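## 4. Boards and work surface

### 4.1 Choice of timber

The boards used in the study were bought from Pawlak, a joinery supplier that sells glued panels for shelves and worktops. We asked for pale, close-grained timber with no surface finish. The supplier offered a better grade with the colour matched from plank to plank, but we took the ordinary one. It has knots and streaks, and neighbouring planks can differ quite a lot in tone, which is what most people will find in a shop-bought panel.

Each board was left in the workshop at Andham for 18 days before any reading was taken. During this time the boards were stood on edge with a gap between them. Two of the early boards had been stored flat in a pile, and these had cupped enough to rock when pressed at one corner. They were put aside and do not appear in the results.

### 4.2 Setting out the surface

A glued panel is often treated as one piece of wood. For our purposes it is better thought of as a row of narrow pieces that happen to share a face. The glue lines matter, and so does any place where the grain changes direction or shade. Before testing, each board was looked over in low side light by two of the authors (Mahlangu and Dolan), who marked the joints, knots and streaks on a paper plan of the same size. No pencil was used on the wood itself. An earlier trial had shown that even a soft pencil left a dent that could be felt afterwards with a fingernail.
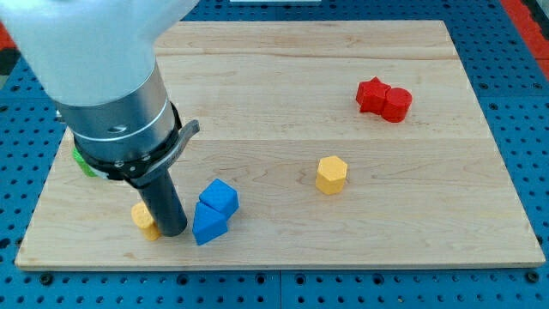
**Figure 3.** Light maple-coloured board on the blue perforated table. The planks run along the length of the board, with joints, pinkish streaks and darker knots showing in the surface.

The plans were then divided into squares and each square was given one of four labels: plain, joint, knot or streak. Where a square held more than one of these, the label went to whichever covered the larger area. This rule is crude, and it probably hides some of the effect of small knots lying next to a joint. We return to this in Section 6.

In total 203 squares were labelled and kept. Squares touching the outer edge of a board were left out, as the edges had been eased by the supplier and the amount taken off was not the same from board to board.

### 4.3 Rubbing down and cleaning

All boards were rubbed down by hand with the grain, using a cork block and Vumby paper, and finished at 200 grit. Pan did this work throughout so that the pressure stayed as even as possible. The dust was brushed off and the surface wiped once with a dry cotton cloth. Damp cloths were avoided — they raise the grain, and the streaked areas of our trial boards seemed to rise more than the rest.

After cleaning, the boards were handled by their edges only. A board touched on the face by mistake was wiped again and left overnight.

### 4.4 Differences between labels

The plain squares gave the most even readings, as expected. Squares labelled as streak were close to the plain ones, and on most boards the two could not be told apart. The colour of these areas is striking to the eye but appears to say little about the feel of the wood.

Joints were less regular. Where two planks of similar grain met, the joint could hardly be found by touch. Where the grain differed, there was often a slight step, with one plank standing a little proud of the other. Rubbing down reduced this step but did not always remove it. Knots gave the widest spread of all, and a few were harder than the wood beside them by a margin that the block rode over without levelling.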